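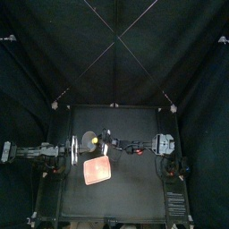 Figure 13. Two robot arms facing each other across a black tabletop, with dark curtains behind.

Section 14: Setting up a road closure notice in Nodus

This section is for town clerks and public works staff in Stamel Township who need to tell residents that a road will be closed. Residents will find out either way. The notice gives them a chance to find out before they are sitting at the barricade.

Before you start, have the following on hand:

Work order number
Start and end points of the closure, by cross street
Detour route, approved by the road supervisor
Name and extension of a contact who answers the phone

Creating the notice

1. Sign in to Nodus with your township account. If you are still using the shared "clerk2" login, ask Annag Dow for your own.

2. Open Notices, then New, then Road Closure. Do not pick Road Advisory. An advisory suggests that drivers might like to consider another route, and they will not.

3. Enter the work order number. Nodus fills in the road name from the county list, which still has Satti Road under its old spelling. Correct it by hand.

4. Drag the two red pins to the ends of the closure. Zoom in until you can read the cross streets. In August a pin placed from too far out closed Ovach Bridge, the cemetery entrance and a fair piece of the neighboring township.

5. Type the detour as a list of turns. Use street names. "Past where the feed store was" is excellent directions and cannot be printed on a sign.

6. Set the start and end times. The end time must be a time. "When finished" will be rejected, and so will "TBD," "soon" and a blank space.

7. Under Contact, enter a name and extension. Extension 337 rings the public works desk. Extension 47 rings the supply closet, where there has not been a phone for years.

8. Click Preview and read the whole notice, including the part you didn't write.

9. Click Send for Approval. Kirstin Sutherland approves closures on township roads. Niall Baird approves anything that touches a state route, and likes to be called first.

Caution: Once a notice is approved, Nodus e-mails every subscriber on the affected streets. There is no recall button. A correction goes out as a second e-mail, and people tend to reply to both.

Changing the dates

Open the original notice and choose Amend. Do not create a new one. Two notices for the same road will both appear on the map, one on top of the other, and school bus dispatch will believe whichever it sees first.

Note: Extending a closure by more than one week sends the notice back for approval. Extending it by six days, several times in a row, does the same thing. That was fixed in the last update.

Ending a closure

1. Confirm with the crew that the barricades are down. Confirm means speak to someone.
2. Open the notice and click Reopen Road.
3. Remove the paper copy from the lobby board.

For help with the map pins, contact Skye Leckie. For complaints about the detour, use the form in Section 15.

Section last revised Tue 3 December.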